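Floklow Workshop
November · 2 min read

We use cookies to remember your settings. Accept / Manage

Thread: how we plan the money for our second folding station
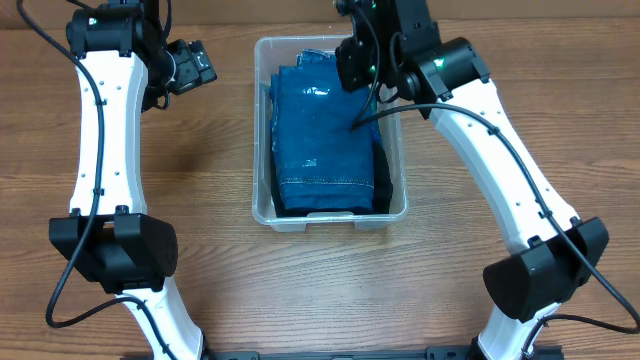
1/ The budget
We have 4000 for everything. Last year I wrote only the price of the arms in the plan, and this was my mistake. Cables, clips, a rail and a strong table also cost money.

2/ Arms
Prokton offers a pair for 2000. Marnon is cheaper, but the grippers are sold apart. Please read the offer until the last page before you compare.

3/ Bins
I want clear plastic ones, the same size for both stations. We will order 12. Jeans are thick when they are folded, so take your thickest clothes to the shop and try.

4/ Cables
Leave a wide loop at the elbow. I now put spare cables in the budget from the first day. It is a small line, but my manager at Bustamante always asks about it.

5/ Delivery
Prokton says 90 days. I plan the training after this date and not before. The table can come earlier.

6/ Still open
Do we pay for a service contract, or keep one spare gripper on the shelf? I prefer the spare gripper. If you have bought for a small laundry, please write me what you chose.

Get our newsletter once a month. Subscribe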